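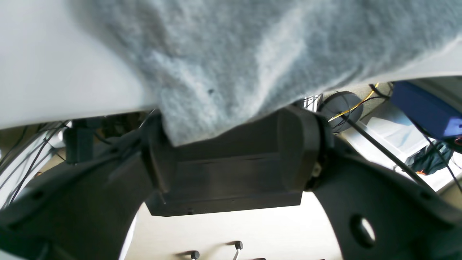 Does a one-time relief payment get spent faster when it is paid as a voucher instead of cash?

In the Protby data the voucher was spent faster, mostly on goods the household would have bought within the same month. The gap closed once the vouchers reached their expiration date.

Protby town council paid a one-time supplement of $300 to eligible households after the Ferkis plant closed. Half of the households in our sample received a bank transfer and half received a voucher valid at local stores. Chiamaka Igwe cleaned the spending diaries and wrote the coding guide. Ketill Ketilsson ran the regressions. We used the diary format from the Snorradóttir survey, with the housing section removed to shorten it.

The final sample is 232 households. Diaries with a gap of more than nine days were dropped before coding. Household income was capped at $4,000 a month, matching the council's own eligibility limit, so the results say nothing about households above that line.
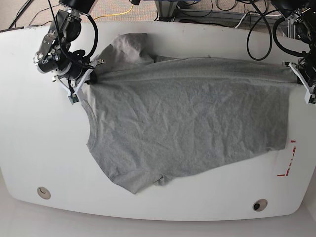 Spending was coded into six categories, with clothing split into basic and other. The split matters for the voucher group, who could use the payment at clothing stores but could not use it for rent or debt. A gray short-sleeved T-shirt would be coded as basic clothing – coats, formal wear and sports shoes went under other. Where a diary gave only a store name and a total, we coded the whole amount as unclassified and left it out of the category shares.

Two checks were made on the coding. First, both authors coded the same 100 diary pages separately and compared the results. Most disagreements were about school items, and the guide was changed to give these their own line.

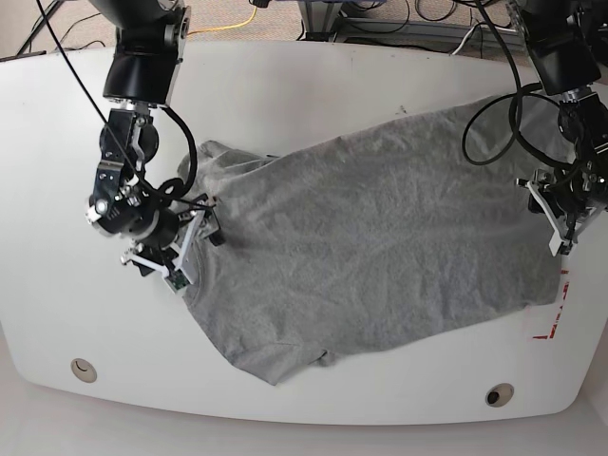
Second, we reran the main model with unclassified spending assigned to the household's largest category. The sign of the voucher effect did not change, but the estimate for basic clothing became smaller and less precise. We report both versions in Appendix B.

The main weakness is assignment. Households in the Pludov district were all paid by transfer, so part of the difference may reflect the distance to stores that accepted the voucher.

Last updated: November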